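Chapter 6
The Processor and Its Socket

Take the side off any computer and your eye soon lands on one small metal square. Every sum, every letter typed and every picture drawn passes through it, and it's a wonderful thing to study up close – so in this chapter we get to open the socket and look properly!

You met the motherboard in Chapter 5 as a kind of town plan, with roads of copper joining one district to another. Now we zoom in on the busiest address. We start with the metal frame that holds the processor down, then the levers that work it, and then the chip itself, whose printed lid tells you a good deal before you ever switch the machine on.

By the end of the chapter you should be able to:

name the main parts of a processor socket
read the model name printed on a processor
explain why the lid is made of metal
seat a processor without forcing it

Key words: socket, retention frame, lever, substrate, heat spreader

Before you begin, turn to the Zerameo practice board on page 244 and find its socket. Sketch it in pencil and label whatever you can – you'll come back to your sketch in Activity 22, and most people are pleased by how much they can add. 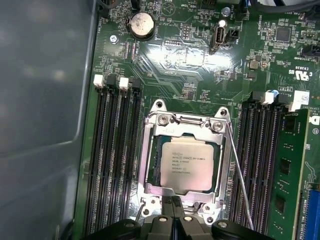 Figure 6.1 An Intel Xeon E5 processor in its socket, with the retention frame raised.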